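Teleop demos in a simulated kitchen - project report, group Okis

What we wanted

Show a simulated Franka arm a kitchen task by remote control, save the demos, train a policy on them. The task was getting the red ball off the counter. Started in February, later than planned.

Setup

Operator sits at the desk, moves the handheld controller, arm follows. Our own recorder (we call it Flalov) saves joint angles, gripper state and one camera view. First week was mostly fixing the axes - left was right and nobody's wrist liked it.

Data

40 demos kept. 3915 steps total after triming the idle parts at the start. Longest demo 538 steps, way too long, operator kept stopping to think. Left it in anyway.

Problems

Depth. On a flat screen it's hard to tell if the fingers are over the ball or in front of it. Most bad tries were that. Also lag on the Thursday session, those runs got thrown out.

Camera placement too. A big brown panel takes up most of the left side of the view, so the counter only shows on the right. Gripper open, next to the ball, nothing held yet:
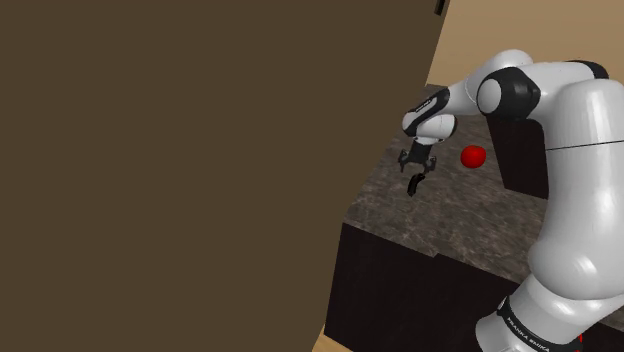 Next steps

Move the camera. Add a second veiw from above. Re-record everything with Tekin, the slower control mode - less jumpy close to the counter. Then train again and compare.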